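Do blocks need more than one bin?

5 min read

I have been reading storage advice again, and I don't believe much of it.
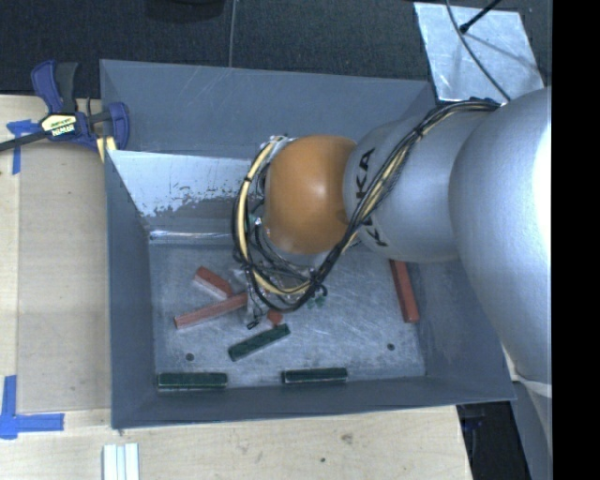 What the advice says

If you own loose coloured blocks, the internet would like you to own a lot of other things as well. A drawer unit, for a start. Then dividers for the drawers, labels for the dividers, and a colour chart stuck on the wall so everyone knows where red lives. I went through a fair few of these guides over the autumn and they nearly all begin from the same idea, that a block lying next to a block of another colour is a problem waiting to be solved.

Is it? Red blocks and green blocks in a grey metal bin are about the easiest things in the world to tell apart. I can do it from across the room without my glasses. If I want a red one I pick up a red one. I have tried to imagine the afternoon that would be saved by keeping them in separate drawers and I can't get it past a few seconds.

The drawers I did buy

I should admit I fell for it once. The Isteck sorter was £63, came flat, and had 1,121 reviews, most of which seemed to have been written on the day the box was opened. (I've come to distrust any review of a storage product that doesn't say what it was like in the second year. Everything looks tidy on the first day.)

It was fine for short blocks. The long ones were another matter. A drawer made for neat little cubes has no idea what to do with a long thin block, so those went in at a slant, the drawer wouldn't shut, and after a while they lived on top of the unit in a heap. So I had paid £63 for a stand to put a heap on. It went to a charity shop in Buckley in April and I haven't missed it.

The other trouble with drawers is that they have to be pulled out, one at a time, and you can't see into the one you haven't opened. Children deal with this by opening all of them. So do I, if I'm in a hurry.

Why I went back to a plain metal bin

A flat-bottomed, open bin on the table lets you see what you've got. With only a few blocks in it you can see the bottom, and a long one can lie whichever way it likes. I wouldn't call it a system, and I'm suspicious of people who would.

Mine is the Jilex, the 399 mm one, and I'm not going to tell you it's wonderful. The listing promised it would 'stay like new', a thing no metal tray has ever done. They all scuff. Put anything hard in the bottom and slide it about and you'll have marks by teatime. I don't mind them. If you do, buy something else, though I suspect the something else will scuff too and just hide it better for a month.

It's also loud. Plastic tubs are much kinder on the ears, and if you have a baby asleep upstairs I'd take that seriously. Tipping a boxful of blocks into bare metal is a noise you'll hear in the garden. I put them in by the handful now, most of the time.

About lining the bottom

Several guides tell you to line a metal bin with felt, and Tisar sells a mat for the purpose. I tried it. The mat cut the noise, I'll give it that, but it also slid, rucked up in the corners and collected every bit of fluff in the house. Thin blocks got underneath it. When I took it out I found grit, a bead and part of a biscuit, none of which would have lasted a day on bare metal where I could see it and wipe it.

A folded tea towel does the same job and can go in the wash. I don't use that either, but if someone asked me which to try, that's my answer.

Do colours matter at all?

A bit. I'll concede that if you have two shades of green, or a dark green and a black, a mixed bin in poor light gets annoying. Dark blocks at the bottom of a grey bin don't jump out the way red does. Moving the table nearer the window fixed that for me, and it was free.

I'm less sure what to say about very large collections. People who own thousands of pieces have real reasons for drawers and I'm not going to argue with them. My doubt is about everyone else, the households with a shoebox's worth who are being sold furniture for it – and the photos in those guides, where every drawer is exactly half full and no block is longer than the drawer is wide.

What I'd do instead

Put the blocks in one bin. Keep the bin on a table or a low shelf, somewhere you can look down into it. If it's so full you can't see to the bottom, use 2 bins, and don't worry about what goes in which. Wipe it out now and then.

I had planned to keep a proper tally this month of how long tidying took each way, so I could be smug with evidence. I gave up quickly. Both ways took as long as it took to persuade people to come back into the room.

If you've had an Isteck unit for more than a year and still use every drawer, I'd like to hear about it. I'd also like to know where you put the long ones.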